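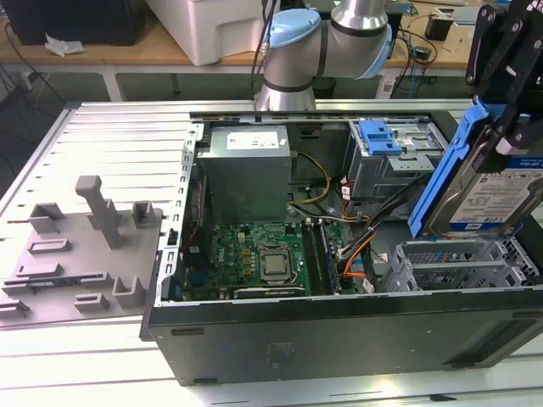
Home Papers Workshop Notes Archive Contact

June – Trelness Shared Workshop, robotics bench

4. Taking drives out of old desktops

4.1 The task

We chose drive removal as our first full task for a simple reason: our members love it. Old office towers reach the workshop by the carload, and the drive is the part everyone wants out before anything else is sorted. A person does it almost without looking. For an arm built on a Saturday budget it is a wonderful problem, full of small traps, and we enjoyed every week of it.

The hard disk sits in a plastic caddy, and the caddy's blue colour helped us a great deal. Our finder, a small program we call Fondeo, looks for that blue against the bare metal and passes a grasp point to the arm (Figure 3). The grip has to be firm enough to lift the caddy out, yet gentle enough that the plastic can still flex. We settled on a slow pull with a slight tilt towards the end, copied from the way our own hands do it. 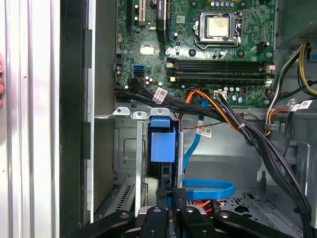 Cables were the real fun. They are never in the same place twice, and a loop of data cable lying near the bay can catch a finger on the way down. Our first planner, Niazi, treated every cable as a solid wall and often refused to move at all! The later version allows light contact at low speed and backs off when the motor current climbs. Blue data cables also fooled Fondeo until we made it check the width of each blue patch – a caddy handle is broad and a cable is thin.

Figure 3. Drive removal from an open desktop tower with the workshop arm.

4.2 Trials

We ran 860 attempts with the Dikine gripper, using the same finger pads until they wore smooth, and then fitted a fresh set. Each attempt was stopped if the pull lasted longer than 9 seconds. Almost 4000 short clips were saved along the way, and they have been a joy to dig through. Most failed pulls began with a grasp set too far to one side, so the caddy twisted and jammed against its rails. Section 5 looks at those cases and at the two changes we made to the finger pads.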